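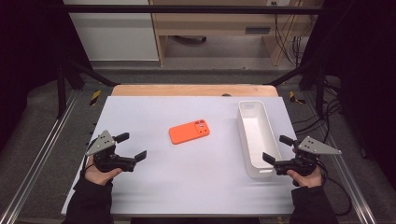 Lista de revisión antes de la compra – kit de pinzas manuales Drerkora (dos unidades, con estructura de mesa)
Revisa: Kazuhiro Yagi. Segunda firma: Nest Phillips.
Lugar: Lasbridge, sala de pruebas. Mes: agosto

Marcas: C = conforme, O = conforme con observación, N = no conforme

1. Estructura y mesa

1.1 Barra superior y puntales negros sin juego al empujar con la mano: C
1.2 Rieles de aluminio, tornillos apretados: O
Un tornillo del lado izquierdo giró todavía media vuelta. Lo apreté y repetí la prueba.
1.3 Cinta amarilla y negra en los rieles del suelo: O
Está puesta en las esquinas lejanas de la mesa. Pido al proveedor que mande cinta también para la parte donde entra la persona.
1.4 Tablero blanco plano, no se desliza: C

2. Pinzas

2.1 Los dedos abren y cierran completo, izquierda y derecha: C
2.2 Placa triangular perforada sin bordes cortantes: N
En la pinza derecha se siente una rebaba en una punta. Con manga larga se engancha la tela. Hay que limar o cambiar la placa.
2.3 Fuerza de cierre sobre el dedo del operador: O
No hace daño, pero el manual no da ningún valor. Solicitado por escrito a Kiran Lodhi, de Drerkora.
2.4 Peso cómodo para sesión larga: O
Después de unas 3 horas la muñeca se cansa. Arlo Mahmoud opina lo mismo.

3. Cables

3.1 Conectores firmes: C
3.2 Recorrido de cables fuera del paso: N
Quedan vueltas de cable en el suelo, al lado del riel derecho. Es riesgo de tropiezo. La oferta incluye canaleta, pero en la caja no vino.
3.3 Cables de las pinzas sin tensión al mover los brazos: C

4. Prueba de uso

Tarea: meter una funda naranja de teléfono en la bandeja blanca de plástico.
4.1 Ciclos hechos: 104
4.2 Paradas por fallo del equipo: ninguna
4.3 Observación: la funda es plana y cuesta cogerla por el borde – mejor por el lado de la cámara, que es más alto.

Resultado: aceptado con condiciones. Los puntos 2.2 y 3.2 se deben cerrar antes de firmar el pedido.

Nota de Nest Phillips: de acuerdo con todo, menos 2.4. Para mí el peso es normal.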